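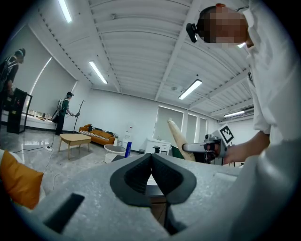
At the Trirville site, spring 2023

Progress report to the Vunero Fund
Discount bus pass pilot, Trirville and Lornitz
April 19, 2023

We mailed 2176 passes between November and the end of March. Of those, 1083 have been used at least once. The grant agreement set a target of 1000 "active riders," so on paper the target is met. I would be careful with that. A pass tapped one time in January counts the same as a pass tapped every morning, and the fare system run by Fagundes can't yet give us trips per card.

The monthly summary from Fagundes says ridership is up on both routes. It compares this winter with last winter, when the Lornitz route was shut for bridge work for five weeks. We have asked for the same numbers with those weeks taken out. The request is still open.

Spending is under budget, mostly on printing. The second mailing went out in plain envelopes and was used less than the first, but it also went to streets farther from a stop. I don't think we can say which of the two mattered. 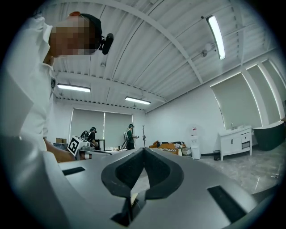
A rider in Lornitz wrote back on the survey card that the price was never the trouble, the last bus leaves before her shift ends and a free pass wouldn't change that. Several other cards say much the same — the pilot has no money for later buses.

We are asking to hold the third mailing until the trip counts arrive. If they don't come, we would like to move that money to a short door survey in Trirville. The pilot has 12 weeks left, and the survey would take four of them.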